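The Day the Left Arm Quit Listening

What a stuck sleeve, a loose connector and a very long afternoon taught one laundry-folding crew about stopping a robot

By Sveva Santoro 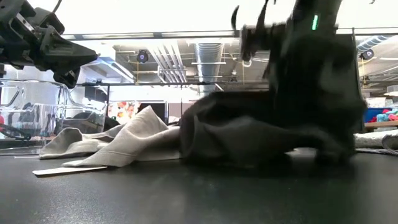
I should say up front that I like these machines. I've been hanging around the Maludura project on and off since last September, and I've spent more hours than I'd care to admit watching two robot arms argue with a bath towel. So when Sepehr Sharifi called me and said, "We had a bad one, do you want to come look at the logs?" I was in the car before I'd finished my coffee.

Maludura is the name of the folding project at Ikico, a small outfit that wants robots to handle the kind of laundry that comes in all shapes. Sheets are easy (well, easier). A heap of mixed clothes is awful. Cloth doesn't hold still, it doesn't have corners where you expect them, and it hides things. A pair of arms has to find an edge, pinch it, lift, and work out what it's holding while the whole mess slumps in a new direction.

The bad one happened on run 137 of a test that was supposed to go to 500. Both arms had hold of the same garment. The right arm was told to pull back and lay its side down. The left arm was told to let go first. It didn't let go.

Now, that by itself isn't scary. Grippers hang on to things all the time. What should happen is that the pulling arm feels the extra load, says whoa, and stops. Everybody on the crew had seen it do exactly that, over and over. This time the right arm kept going. The cloth went tight between the two of them, a seam gave way, and the right arm, suddenly pulling on nothing, swung wide and smacked the edge of a storage bin hard enough to send it onto the floor.

Marisa Bellini was standing next to that bin. She'd stepped in to pick up a sock.

She's fine! I want to get that out quickly, because I spent the whole drive over not knowing. The arm missed her by the length of her forearm, and she hit the stop button with the hand that had the sock in it. But she told me she didn't sleep much that night, and I believe her.

So what went wrong? Two things, and it took the crew most of a week to pull them apart.

The first was the boring one. A connector on the left gripper's cable had worked itself partway out. Rosario Greco found it by wiggling things, a method he defends with real passion. When the arm was down low, the connection was good. When it reached up and across, the cable bent and the signal dropped out for a blink. The command to open went out during one of those blinks, so the gripper never got it. The software had sent the command and figured the job was done. It never checked whether the fingers had moved.

The second one bothered me a lot more. The load limit on the right arm – the thing that's meant to make it stop when it pulls too hard – had been raised. Brunello Bellini (Marisa's brother, and yes, that made for some interesting dinners) had bumped it up 11 days earlier to deal with wet towels. Wet towels are heavy, and the arm kept tripping its own limit and giving up. He tried 41 newtons, that was still too low, and he went to 56. The towels went great. Then the wet towel test ended and the number stayed where it was.

"I wrote it down," Brunello told me. He had, too. It was in a notebook, in his bag.

I asked him if he was mad at himself, and he thought about it for a good while. "I'm mad that one guy could change it and the machine didn't say a word," he said. I've been chewing on that ever since. Changing that limit took him less time than it takes me to reset my microwave clock.

They've fixed a bunch of stuff. The cable now has a clamp and some slack in it, and Rosario gets to wiggle it every morning with everyone's blessing. The gripper has to report that it's open before the other arm is allowed to pull. The load limit goes back to its default every time the system starts up, and if you want it higher you have to type in why, and your reason sits on the screen in big letters the whole time you're running.

And there's tape on the floor. When the arms are powered, people stay behind it, socks or no socks. I asked Sepehr why there wasn't tape before and he winced. There had been, he said. It got scuffed up when they moved the tables and they'd all sort of meant to put it back.

I called up Melnyk, the shop that does safety reviews for a few crews like this one, to ask if any of it was unusual. The woman I talked to laughed, kindly enough. She said she sees the forgotten setting more than anything else, way more than broken parts. Her advice was to treat any limit you raise like a stove you've turned on. You don't leave the house.

The crew over at Fastthorpe, who work on sorting and share a parking lot with Ikico, heard the story and went to check their own limits that same afternoon. They found two that no one could explain. They were pretty quiet about it, but Marisa got it out of them.

I went back last week to watch the restart. Slow speed, one garment at a time, Marisa behind the tape with her hand near the button. The arms picked, pulled, dropped, tried again. On the ninth go the left gripper was slow to report, and the right arm just waited there, holding its end of the cloth, until Rosario walked to the panel and shut things down to take another look at that cable.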